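How to Get Your Break Room Ready for a Two-Armed Tidying Robot (and Your Coworkers, Too)

August 2021

We started sharing our staff lounge with a robot last December, and I ended up being the one who sets it up every morning. I work the front desk at Firko, so robots were nowhere in my job description! Since then people from our other site in Zerisen keep asking me how we do it, so I'm writing it all down.

Our robot's job is small. It picks up the clothes people leave on the sofa and drops them in a basket. We used to do that by rotation, and the rotation caused more grumpy emails than anything else in the building.

Step 1. Clear the floor by the sofa

Bags, shoes, phone chargers, all of it goes somewhere else. Ours works in the stretch between the sofa and the wall, and I like to see bare floor there before I start. If you have a whiteboard or anything else on casters nearby, push it back against the wall and check the brakes.

Step 2. Put the basket between the arms

We tried a cardboard box first (don't). A light plastic basket with handles has been much better, and I can carry it to the lost and found shelf with one hand when I'm done. Empty it before you start, or you'll be sorting yesterday's sweaters along with today's. I set mine down centered, right up close, with the sofa off to the right and the red jersey still lying where it was left.
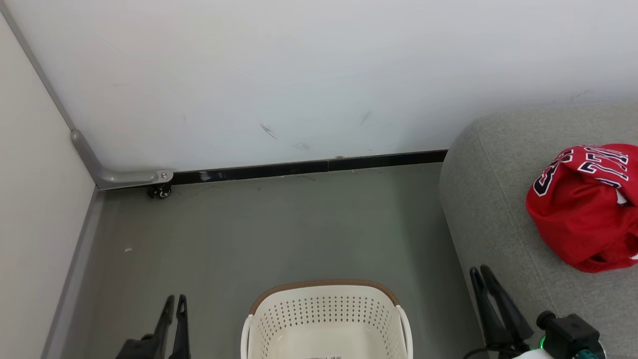

Step 3. Check the grippers

Open them all the way and look at the fingers. I wipe the tips with a dry cloth. Lint builds up, especially in sweater season, and then thin fabric slides right out. If you keep more than one item on the sofa, spread them out a bit on your first few tries, as a big pile tends to come up in one lump.

Now run it on one piece of clothing and just watch. I know it's tempting to go get coffee, but stay for the first one. You'll learn a lot about where it likes to reach from, and you'll notice if the sofa has crept a few inches since yesterday (ours creeps constantly).
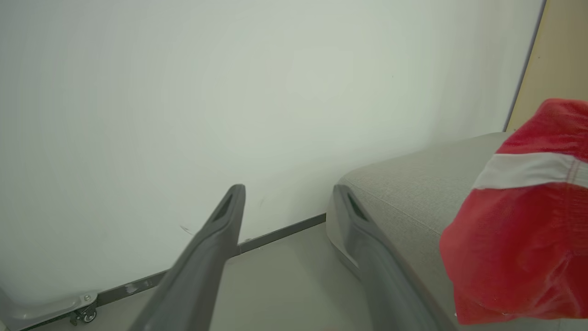 I write down every miss in a notebook, with what the item was and where it was lying. After the first 100 runs I had a pretty good list of troublemakers, and hoodies with long drawstrings were at the top of it.

Step 4. Talk to people about it

Do this before the first day if you can. We didn't, and for 3 weeks the cleaning crew thought their hours were getting cut. They weren't, but I'd have worried too. What did change is that they stopped handling our stuff and got that time back for the kitchen. My own mornings got a little longer, and I asked for that to be put in my job description. Ask for yours!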